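Ticket: right follower arm lags during block spelling demos
Site: Truvamdale, cell 2
Project: Flostska
Status: closed
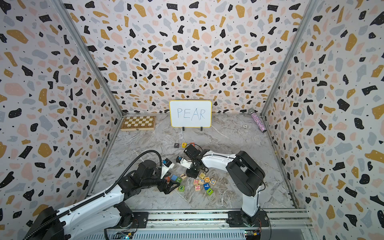
Problem as reported: the right follower trails its leader arm during teleop, worst when the operator slows down to set a block. The left arm follows fine. The task is to spell the word on the whiteboard with the letter blocks, using both arms. The episode I checked has PEAR on the board, with a P and an E in the row in front of it and the right gripper pointing down by the row. Loose blocks are still spread out between the arms. The operator says placing takes two or three tries on that side.

Logs: left arm delay is steady. Right arm delay climbs to 337 ms, against a limit of 200 ms in our Deden config.

Tried:
Restarted teleop on both sides. No change.
Swapped the two leader arms. Lag stayed with the right follower, so the leader is fine.
Reseated the bus connectors at the right base. No change.
Compared settings files. The right arm still had the smoothing filter from the Văduva setup, window of 1,000 ms. Left had it off.

Fix: turned the filter off for the right arm and restarted. Delay now stays under 200 ms over a full episode.

Data: around 40 episodes from October were recorded with the filter on. Marked them "right lag" and took them out of the training set. Please re-record the four-letter words first.

Still open: settings check at startup should warn when left and right don't match. Moved to its own ticket.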